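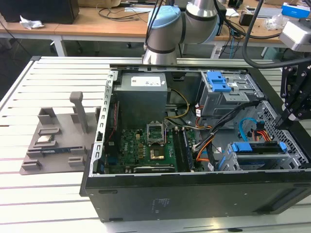
Taking a computer apart is harder to automate than putting one together, Iman Abdel Hamid told visitors at the opening of the Gralik open day, because a factory knows what is coming down the line and a recycler does not. The remark was later printed at the head of the event program and is often repeated in accounts of the day.

The Gralik open day is a public demonstration of robotic disassembly and reassembly of desktop computers, held at the Gralik workshop in Tillman. The best documented edition took place on 11 Aug 2026 and drew 145 visitors. It was organized by Gralik together with Cikel, a company that collects and resells used office equipment.

Background

Gralik began as a repair shop for office machines and moved into automation when Cikel asked for a faster way to recover processors and memory from retired desktops. Most of the machines Cikel collects are ordinary business towers from schools, clinics and local offices. Their parts often have resale value, but removing them by hand takes time, and a bent pin in a processor socket can make a motherboard worthless.

The two companies started a joint project under the name Leltell. By July, the project had logged 2716 handling trials, counting both removals and insertions. A trial was entered in the log whether or not it succeeded. The first open day had been a small affair for Cikel's own staff, and the later one was the first to admit the general public.

Demonstration

The main demonstration used a Dell desktop tower laid on its side on a slotted aluminum table, with the side panel off and the interior facing up. A collaborative robot arm and a black gripper worked from above the case. The processor socket was open, with its lever raised, and both of the long memory slots beside it were empty. A square processor and a memory module were set out in a gray 3D-printed fixture to the left of the computer.

The fixture was one of the subjects visitors asked about most. A part that always sits in the same pocket can be picked up from a known position, and the remaining difficulty is then at the computer end. Jolán Szénási, who led the session, explained that the fixture had been redrawn many times and that printing a new one was cheaper than writing software to find a loose part on a table.

Handling a processor was presented as the most delicate step. The part has to be lowered flat into the socket in the correct orientation, and it must not slide once it touches the pins. Memory modules present a different problem. They tolerate a slightly uneven start but need a firm push along their full length, and the notch in the module must line up with the key in the slot.

Cables were discussed at length. Inside a desktop tower they rarely lie the same way twice, even in two machines of the same model. Leltell's working rule was that a person moves any cable that crosses the work area before the arm starts. Szénási described this as a limit of the project at the time and said no date had been set for removing it.

Visitor program

Groups were admitted in turn, and 29 places were set aside for students from the technical school in Tillman. Each group heard a short talk, watched a session at the table and then moved to a bench where visitors could seat a memory module by hand in a scrap motherboard. Safety glasses were handed out at the door. Children under ten were admitted with an adult but did not take part in the bench exercise.

Entry was free. Cikel accepted old computers at the loading door during the day, with drives to be wiped or shredded at the owner's choice. Owners who wanted a written record of the wipe had to leave a mailing address.

Reception

Local response was generally favorable. Several visitors complained that the talk was hard to hear over the compressor in the next room, and the organizers said later editions would use a microphone. A written comment from one repair technician questioned whether the method would pay for itself on low-value machines. Gralik replied that it was aimed at batches of one model, and that it did not expect to use the arm for fewer than 2000 computers a year.

The slides from the talk were afterward made available on request from the Gralik front desk.

See also

Electronics recycling
Collaborative robot
Refurbishment of office equipment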